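Trallora Storage Containers: Frequently Asked Questions

Last updated 2/23/20

Which size should I order?

Most kitchens do fine with the medium container. It holds a standard bag of rice or flour and fits on a normal pantry shelf. The large one is 2000 milliliters and is better for cereal, dry pasta and leftovers for a family. If you mainly pack lunches, get the small.

Are the lids included?

Yes. Every container ships with one lid. Spare lids are sold in packs of two on the Torkomis site and in the Zidine store. Lids from the older Cha line do not fit Trallora containers. The corners have a different curve and the seal will not close.

Can they go in the dishwasher?

Top rack only, for both containers and lids. Place the containers upside down and leave some space between them. The heated dry setting can warp a lid over time, so switch it off if your machine lets you.

Can I use them in the microwave?

The container, yes. Take the lid off first and cover the food with a paper towel. Do not microwave anything with a lot of oil or sugar in it, such as bacon, caramel or tomato sauce made with plenty of oil. These get hotter than the plastic is made for and leave rough white spots that do not come out.

Why has my clear container gone cloudy or yellow?

Cloudiness usually comes from minerals in hard water or from very fine scratches. Yellowing comes from oil, turmeric, tomato or long exposure to sunlight. Both can happen on the same container, and the rim is a common place for color to settle. 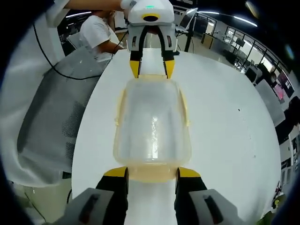 For mineral haze, soak the container in equal parts white vinegar and warm water for 8 hours, then wash with dish soap. If the haze is still there once the plastic is dry, it is from scratches and will stay. For yellow stains, spread a paste of baking soda and water over the area, leave it for an hour and wipe with a soft cloth. Do not use steel wool or the green side of a sponge.

A stained container is still fine to use. Replace it if you find a crack or if the surface feels sticky after washing.

How do I get rid of a smell?

Wash it, dry it, put a crumpled sheet of newspaper inside and close the lid overnight. Onion and curry may need a second night. Store containers with the lids off.

Can they be frozen?

Yes. Leave two fingers of space at the top for soups and sauces. Let a frozen container stand on the counter a few minutes before you open it. Lids are stiff when cold and the tabs can snap.

Do the containers stack?

Same sizes nest when empty and stack when closed. A small will also sit on top of a large, but two smalls side by side will not.

What if mine arrives broken?

Keep the box and write to the store you bought from with your order number. Zidine orders placed before September are handled by Torkomis. Replacements are sent without charge, and you do not need to return the broken piece.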